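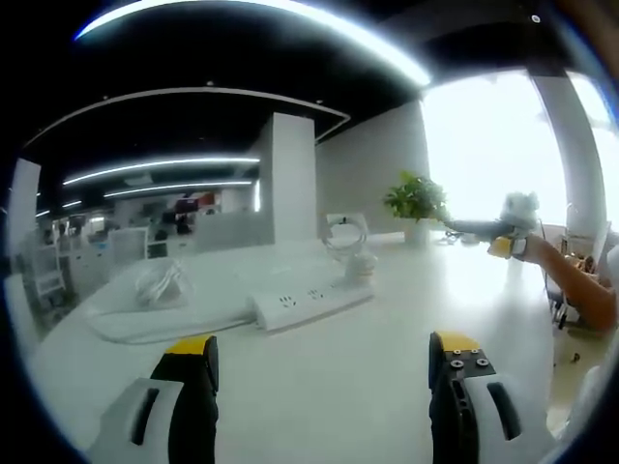
Stelside moved into the Zalstead building in April, and the shared table was the last thing to get a proper setup. For the first months it collected whatever people put down on the way to their desks. It is a long white table near the windows, and it belongs to no team, which made it hard to keep in order. The potted plant at the far end stays where it is. The white cables are now kept coiled, and the power strip sits on top of the table so that people can reach it without crawling underneath.

The gallery covers the open-plan side of the office. The meeting rooms and the kitchen have their own page. Click a picture for the larger size.

Long table, window side
Open to anyone who needs space for a few hours. No booking. Please clear your things by 6 in the evening, when the cleaners start.

About the table
The top is glossy and shows every mark. Use the soft cloths from the supply cabinet and plain water. The rough side of a kitchen sponge leaves scratches, and we have two of those already at the kitchen end.

We looked at several tables before choosing one. The short list came down to a round table, two small square ones pushed together, and the long one. The square ones would have left a gap in the middle where pens fall through. The long table came from Albers and was delivered in two parts. It took most of a morning to put together, and one of the legs had to be exchanged.

About the light
The window side is the brightest part of the floor. On clear mornings it is hard to read a laptop screen there before 11. Blinds from Nastinard have been ordered. They will be light gray and can be pulled down one window at a time.

People who want less light can use the desks farther in. Several of those are not assigned to anyone, and the seating plan by the elevator shows which ones.

About the cables
Short white cables are for everyone. Coil them when you are done and leave them on the table. Long extension cords go back on the hook in the supply cabinet. Do not plug one power strip into another, and do not run a cord across the walkway to the desks.

The building has asked us to keep heaters and kettles off the power strips. Fans are fine in summer.

About the plants
The plants on this floor are watered on Mondays. Please do not give them extra water or leftover coffee. We lost one that way in the first month. If a plant looks dry later in the week, leave a note at the front desk.

Still to do
The blinds need to go up. The chairs with worn wheels will be replaced, 9 of them in all, and the old ones will go to the storage room downstairs. We set aside 600 dollars for small things such as hooks, cable ties and a second supply cabinet, and roughly half of it is left.

If you would like something added to the list, write it on the sheet by the printer with your desk number.

Page updated 17/10/2025. Kitchen pictures will be replaced once the new shelves are up.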